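Open day at Lorkevura, quick notes before I forget it all

Back from the Lorkevura open day, feet killing me, typing this up with a sandwich in one hand. August heat, parking lot already full when I pulled in. Got waved onto the grass. Fine.

Sign in, sticker badge, safety talk (short, thank god), then they split us into groups. Mine had about 30 people, way too many for the first room. That was the Arkow line, the packing one. Couldn't see much past the shoulders. Lots of conveyor noise, a guy explaining throughput into a mic that kept dropping out. Caught the word "buffer" a bunch of times. Moved on.

Second stop was the Mekonnen bench, grippers only, no arms. You could squeeze the soft ones. Weird feeling, like a cold garden hose. I asked what a replacement fingertip costs and got a very long answer with no price in it. So, a lot.

Then coffee. Bad coffee, good cookies. Took 20 minutes and they had to round us up again.

The hand demo was the thing I came for and I'm glad I pushed my way to the front for once. Big shop space, blue rails all over the ceiling with cables running along them, people in white tops working right up close to the robot. They call the project Firent. Five years ago I saw something like this at a trade show and it was a gray claw picking up a foam block, over and over. Foam block again. Everybody clapped. This time it's a proper hand, jointed fingers, thumb, screws showing at the knuckles, and they were doing books.

Books are mean, if you think about it. Slippery jacket on some, heavy on one side, they want to swing open. Paperbacks flop. The presenter said they have 163 titles in the test pile, all bought used, and the hand gets no warning which one is next.

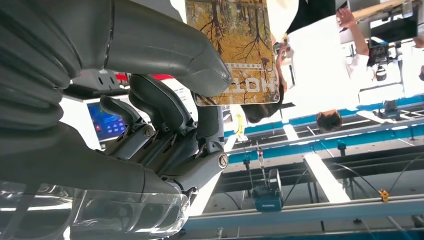 I liked that they didn't hide the slow parts. Between tries there was a lot of standing there while somebody checked numbers, and the presenter just talked thru it, took questions. A kid asked if it could turn pages. Not yet, one page at a time is apparantly its own project. Another asked if it could read. Big laugh, but she was serious and got a serious answer.

My question was grip force, how does it know when to stop squeezing. Answer was partly sensors, partly a whole lot of practice runs, and they want 100 clean handovers in a row before it goes anywhere near a real library. Wouldn't say how far along they are. I asked twice.

Didn't make it to the welding cell, line was out the door. Next year. Wear better shoes, bring water, skip the first room. More photos when I find the cable for the camera.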